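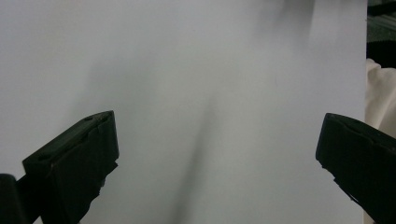

Folha branca, sem impressão, com sombra na diagonal.

Forrar gavetas é um trabalho de medir duas vezes. A cômoda do corredor tem gavetas de 448 mm de largura útil, e o papel que eu usava antes vinha em rolo. Papel de rolo guarda a curvatura durante semanas: as pontas levantam, a gaveta fecha por cima e amassa tudo no fundo. Passei para folha plana.

A marca é Juterik, acabamento fosco, 246 g/m². Abaixo disso a folha ondula no verão. Acima, a dobra do canto exige vinco com espátula e o tempo de serviço dobra.

Procedimento: medir o fundo na frente e atrás (nas minhas gavetas a diferença chega a 3 mm), descontar 1 mm de cada lado, cortar com régua metálica e estilete novo. Não uso cola. Dois pedaços de fita dupla face na borda traseira seguram a folha, e na hora de trocar ela sai inteira.

A Kirsty Mottram me perguntou em janeiro por que branco, se suja mais. Suja igual — só que no branco eu enxergo. Parafuso pequeno, agulha e grampo também aparecem melhor contra fundo claro, sobretudo na gaveta de baixo, onde a luz do corredor chega mal.

Falta a gaveta dos cabos. O fundo dela está empenado e vou trocar a chapa antes de cortar o papel.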